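ok thread on fold lines in big cloths because I've been asked the same thing at every market stall since February and I keep giving a different answer

for anyone new, I sell old table linen. Neninholm market most weekends, Zivivport when the ferry's running. mostly tablecloths, some sheets, napkins if I can find a full set (I never can)

the question is always "will that line come out." the line being the fold that's been in there since somebody's wedding

short answer, usually. long answer is the rest of this, sorry

first thing. a wrinkle and a fold line aren't the same problem. wrinkles are from being shoved in a bag last week. steam, done

fold line is years of the same crease in the same spot with weight on top. fibers have kind of given up along there. you iron it and it looks great and then an hour later hello again

and dark cloth shows it worse than white imo. white you lose it in the light. dark gray or navy, every ridge has its own little shadow

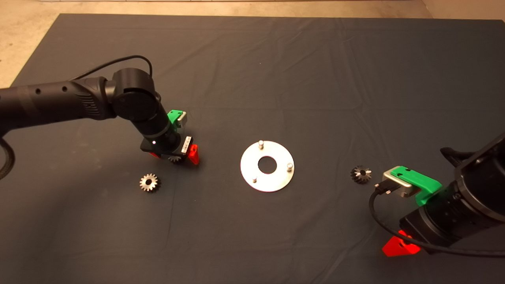
dark gray, fold lines and all

so what do I do. soak. really soak, not a sprinkle. bathtub, cool water, leave it overnight. go to bed

if it's a dark color check the dye first. wet white rag, press on a corner, wait. I skipped this once at my sister's and we don't talk about the bath mat

next day DON'T wring it. roll it in towels. wringing puts in new creases and on heavy cotton they're as bad as the old ones

then iron while it's still properly damp, from the back. if it dries on you before you get there, spray and wait a few minutes, don't just crank the heat

ironing it bone dry on max is how you get the shiny stripe. the shiny stripe does not come out. I've got 2 tablecloths in the back room with shiny stripes, cheap if anyone wants them for a picnic

old white linen can go hot. anything with poly in it, low, and a pressing cloth in between. if you don't know what it is treat it like it's poly

if it's enormous take it somewhere with a roller. Asadi in Zivivport does mine, the old laundry behind the bus station. they'll go up to 40 a load when they're quiet, in summer forget it, hotels get everything

I took them a banquet cloth last year that I'd been fighting for a week on my kitchen floor. came back flat as paper. bit annoying

storage is the actual fix tho. everybody wants the ironing trick and the ironing trick is half of it at best

stop folding into quarters along the same lines!! that's how you get the cross in the middle of the table. every time it comes out of the cupboard, fold it somewhere else. thirds, then a half, whatever

or roll it. cardboard tube, the kind fabric shops throw out, Moreck gives them away if you ask before closing. wrap the tube in an old clean pillowcase first, cardboard yellows things over time

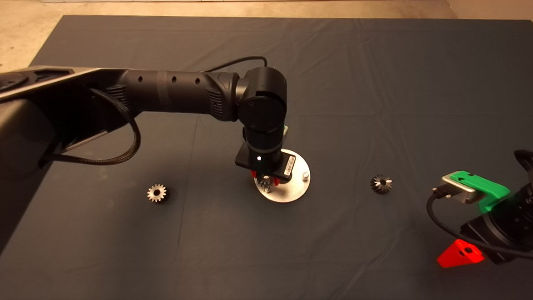
Farzad Nikzad: we always hung ours over the stair rail with a sheet on top, worked fine for decades but you do need a stair rail. does a tube work for the really wide ones or do you end up folding it once anyway?

@ Farzad once lengthwise yes, then roll. put something soft inside the fold, a strip of flannel or an old towel, so it's a curve and not a crease. stair rail is great, jealous

also don't starch before you put it away. starch when you're about to use it. starched cloth cracks on the fold if it sits long enough, plus bugs like it

somebody in my DMs asking if it matters. like does anyone at dinner even look. no probably not! plates cover most of it
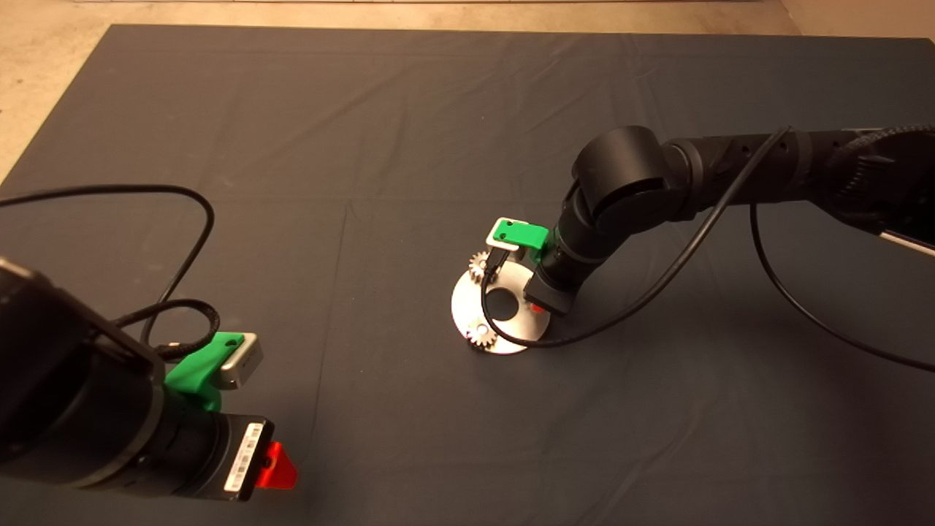 but if you're selling it matters a lot. same cloth with a hard center line goes for way less and people will stand there stroking the line and sighing at you

Arash Rashti who has the stall next to mine says leave the folds in, buyers like to see it's been kept nice. he sells clocks. I'm noting his opinion

one exception where I'd leave it alone, really old damask that's gone thin along the crease. hold it up to a window. if the light comes through in a line, no iron, no roller, please. it'll split

those I wash in a flat net and dry flat and sell as is, with a note on it

think thats everything. vinegar question tomorrow, my hands are prunes and there's a sheet in the tub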